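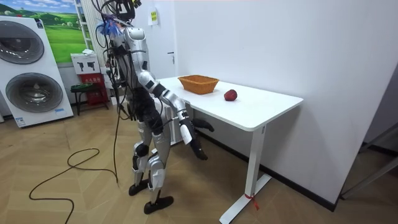

Peut-on commander la main articulée d'un humanoïde avec un contrôleur plus simple que celui du fabricant, sans perdre en fiabilité de saisie ?

Pour un fruit isolé, le contrôleur simplifié suffit ; pour un panier à bords évasés, la commande articulaire complète reste nettement préférable.

Rapport de projet – Saisie d'objets domestiques par une main articulée : comparaison de deux contrôleurs
Version rendue le 30 juillet 2024

1. Contexte et objet du travail

Le projet Muli porte sur la manipulation d'objets courants par un robot humanoïde placé devant une table. Le bras et la main étaient déjà en service au début du projet, en février. Notre travail s'est limité à la couche de commande de la main et à son évaluation.

Deux contrôleurs ont été comparés. Le premier, Hirnent, transmet une consigne de position à chaque articulation des doigts. Le second, Clorovora, réduit la commande à deux variables : l'ouverture globale de la main et l'opposition du pouce. Les consignes articulaires en sont déduites par une table de correspondance que nous avons établie nous-mêmes.

L'intérêt de Clorovora est pratique. L'opérateur règle deux curseurs, le fichier de configuration tient sur une page, et les trajectoires enregistrées peuvent être relues sans outil particulier. La question était de savoir ce que cette réduction coûte en taux de réussite.

2. Montage

Le robot est debout face à une table blanche à plateau rectangulaire, adossée au mur. Deux objets sont utilisés : une pomme rouge et un panier rectangulaire peu profond en osier tressé. La pomme est posée à droite du panier, un peu plus près du bord avant, de façon à laisser entre les deux un passage pour les doigts.

La position de départ du bras place la main plus bas que le plateau, doigts écartés. Ce choix a une conséquence sur la trajectoire d'approche : la main doit d'abord s'écarter du bord, monter, puis redescendre vers l'objet. Une trajectoire directe depuis cette position conduit à un contact du bout des doigts avec le chant du plateau. Un point de passage fixe a donc été ajouté, identique pour les deux contrôleurs.

Le câble du robot repose au sol. Sa longueur libre doit être vérifiée avant chaque série, les boucles ayant tendance à se resserrer lorsque le buste pivote.

La détection des objets est assurée par le module Waltby, qui fournit une position et une orientation dans le repère de la table. Il n'a pas été modifié. Ses erreurs sont comptées à part quand elles sont identifiables dans le journal.

3. Protocole

Chaque essai comprend quatre phases : approche, fermeture, levée, maintien. L'essai est réussi si l'objet reste en main pendant 3 000 ms après la fin de la levée. Un objet qui pivote sans tomber est compté comme tenu, mais l'événement est noté.

Le journal final contient 1 185 essais exploitables, sur un objectif initial de 1 000 essais. Le dépassement vient de la reprise complète des séries sur le panier après correction de la table de correspondance. Les essais antérieurs à cette correction ont été retirés.

Pour limiter l'effet de dérive thermique des actionneurs, les deux contrôleurs ont été alternés par blocs courts. L'ordre des objets a été tiré au sort dans chaque bloc. La vitesse du bras est restée constante.

4. Résultats

4.1 Pomme

Les deux contrôleurs donnent des résultats équivalents. La fermeture synchronisée de Clorovora convient bien à une forme arrondie : les doigts arrivent en contact presque ensemble et le fruit se centre de lui-même contre la paume. Hirnent obtient la même tenue, avec un temps de fermeture plus long dû à l'envoi séquentiel des consignes.

Les échecs communs aux deux contrôleurs correspondent surtout à une erreur de hauteur lors de la descente. La pomme est alors touchée au-dessus de son plus grand diamètre et roule vers le bord de la table.

4.2 Panier

L'écart est net. La prise retenue est un pincement du bord, pouce à l'intérieur et doigts à l'extérieur. Les côtés étant légèrement évasés, les doigts doivent se plier davantage à leur extrémité qu'à leur base. Hirnent permet ce réglage. Clorovora ne le permet pas : à ouverture donnée, le rapport entre les flexions est fixe.

En pratique, la main commandée par Clorovora glisse le long de la paroi au début de la levée. Une augmentation de l'effort de fermeture retarde le glissement sans le supprimer, et elle déforme le tressage. Nous avons abandonné cette voie.

L'ajout d'une seconde table de correspondance, réservée au pincement, a réduit l'écart. Il reste cependant défavorable à Clorovora, et l'opérateur doit alors choisir la table avant l'approche, ce qui retire une partie de l'avantage recherché.

4.3 Temps de réglage

Le réglage d'une nouvelle saisie avec Clorovora se fait en quelques essais. Avec Hirnent, il faut reprendre chaque doigt, puis vérifier que le pouce ne croise pas l'index en fin de course. Ce croisement a provoqué l'essentiel des arrêts de sécurité relevés pendant le projet.

5. Discussion

Les résultats ne portent que sur deux objets, choisis parce que leurs géométries s'opposent. Ils ne disent rien des objets fins ou souples. La position de la table n'a pas varié non plus, et une partie de la fiabilité mesurée tient sans doute à cette répétition.

Le critère de maintien est peu exigeant – aucun déplacement du buste, aucun choc. Un transport vers une autre surface ferait probablement apparaître des différences sur la pomme également, en particulier lorsque l'annulaire ne participe pas à la prise.

Enfin, Waltby estime correctement la position du panier mais hésite parfois sur son orientation, la forme rectangulaire admettant deux solutions. Nous avons imposé un intervalle d'angles admissibles dans la configuration. Cette contrainte devra être levée si le panier est présenté librement.

6. Suites proposées

Pour la reprise du projet, nous recommandons de conserver Clorovora par défaut et de basculer vers Hirnent pour les prises par le bord. Le basculement peut être déclenché par la classe d'objet renvoyée par Waltby. Le format des journaux est déjà commun aux deux contrôleurs.

Il serait utile de relever la position de départ de la main au-dessus du plateau, afin de supprimer le point de passage. La modification touche la séquence de mise sous tension du bras et n'a pas été tentée dans le temps disponible.

Annexe A – Table de correspondance, version corrigée
Annexe B – Format du journal d'essais
Annexe C – Liste des arrêts de sécurité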